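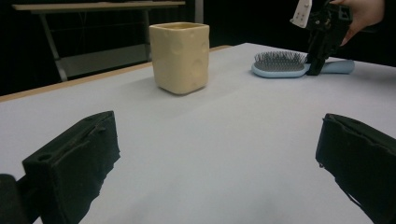

Search this blog Go

The square cup is going to stay. I have moved it from the bathroom to the bedroom and back again since December, and each time I put it away in a cupboard I ended up getting it out for something.

I bought it at Pover, the second-hand shop near the station, for two pounds. It is cream, or beige if the light is poor, with rounded corners and dimples all over the sides. I took it for a toothbrush mug. It is no good for that because the brushes slide into one corner and lean on each other, and water collects at the bottom. I drank tea from it once. A square rim is not comfortable and the tea went down my chin.

So now it is for the dressing table. I should explain that my dressing table is a plain white table which I also use for paying bills and mending. Everything that lives there has to be easy to shift. For years I had hair things in a drawer and never found any of them, and last week I emptied the drawer out and went through it. There were 23 hair grips, two combs, a lot of dead elastics and the lid of a jar I no longer own. The elastics went in the bin. The grips went in the cup.

The hairbrush is the other thing that stays out. It is the light blue one with the wide oval head, and it will not go in the cup. I tried it handle down and the whole lot tipped over as soon as I let go. Bristles down was worse. It lies flat next to the cup now and takes up more room than I would like, but I use it every morning and I can put my hand on it without looking.

I also cleaned it, which I had been putting off. My way of doing it is this. Pull out the hair with the end of a comb, working from the edge of the cushion to the middle. Put a little shampoo in a bowl of warm water and dip only the bristles. If the cushion goes under, water gets in through the hole and you hear it slosh for days. Go between the bristles with an old toothbrush, rinse quickly under the tap and leave the brush face down on a towel overnight. Mine took two nights as the towel was too thick.

Teresa Vieira, who used to comment here when the blog was on Wolde, wrote to ask if baking soda is any better than shampoo. I have tried it and could see no difference, and it left white bits round the base of the bristles that I had to pick out with a pin. I would stick to shampoo.

The drawer is empty for the moment. I am thinking of moving the sewing things into it, as they are in a biscuit tin under the bed and the tin is hard to open. First I need to find a liner that fits. The old one was wallpaper and had gone brown at the corners, and the drawer is an awkward size, wider at the front than the back. I have a roll of lining paper left from doing the hall shelves, so I will cut a piece from that at the weekend and see how it looks.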